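Sortiment > Heimtextilien > Waschen und Pflege > Wäschenetz Huamán

Wäschenetz Huamán, feinmaschig, mit verdecktem Reißverschluss

Lesezeit: 2 Minuten

Das Wäschenetz Huamán ist für Teile gedacht, die in der Trommel sonst leiden oder verloren gehen: Feinstrümpfe, BHs, Babysöckchen, Strickmützen, Stofftiere. Es besteht aus Polyester und hält Waschgänge bis 60 Grad aus. Wir führen es in zwei Größen. Die kleine reicht für Unterwäsche und Strümpfe, die große nimmt auch einen Pullover oder ein Kissen auf.

Der Reißverschluss läuft über die ganze Schmalseite. Der Schieber verschwindet am Ende unter einer Gummilasche, damit er beim Schleudern nicht an die Trommel schlägt und sich nicht von selbst öffnet. Die Nähte sind innen eingefasst. Beim Vorgängermodell waren sie offen, und nach einem Jahr hingen bei manchen Kunden Fäden heraus. Wer das alte Netz noch hat, kann es weiter benutzen, Ersatzschieber dafür gibt es aber nicht mehr.

Füllen Sie das Netz höchstens zur Hälfte. Die Wäsche braucht Platz, sonst kommt das Waschmittel nicht überall hin und wird schlecht ausgespült. Für Plüsch und andere langflorige Stoffe empfehlen wir den Schonwaschgang bei 30 Grad mit flüssigem Waschmittel und ohne Weichspüler. Knöpfe und Haken vorher schließen, Batteriefächer und Spieluhren herausnehmen. Maßgeblich bleibt immer das eingenähte Etikett.
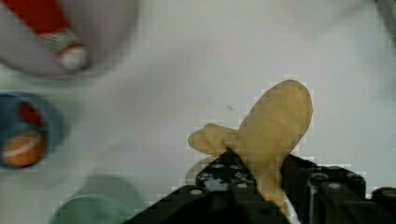

Kann das Netz mit in den Trockner?
Bei niedriger Temperatur verträgt das Gewebe den Trockner, der Inhalt muss allerdings auch dafür geeignet sein.

Gefüllte Teile trocknen an der Luft langsam. Nehmen Sie sie nach dem Schleudern gleich aus dem Netz, drücken Sie sie in einem Handtuch aus und legen Sie sie auf ein Gitter. Zwischendurch wenden und die Füllung mit den Fingern lockern – gerade in Armen und Beinen klumpt sie gern. Den Flor mit einer weichen Bürste aufrichten, sobald alles trocken ist.

Das Netz selbst braucht kaum Pflege. Flusen lassen sich unter fließendem Wasser von links ausspülen. Bügeln und chemische Reinigung sind nicht möglich.

Technische Angaben
Material: 100 % Polyester
Gewebe: 105 g/m²
Farbe: Weiß
Größen: klein, groß
Waschbar bis: 60 °C
Artikelnummer: 300-7 (klein), 300-8 (groß)

Lieferung ab Lager Hallville. Größere Mengen für Kitas, Pensionen und Wäschereien bitte schriftlich anfragen, Ansprechpartner ist Steinar Frandsen. Der Aufhänger ist ab November bei beiden Größen serienmäßig – Restbestände ohne Aufhänger verkaufen wir bis dahin zum gleichen Preis ab.

© Sanley Haushaltswaren | Kontakt | Nach oben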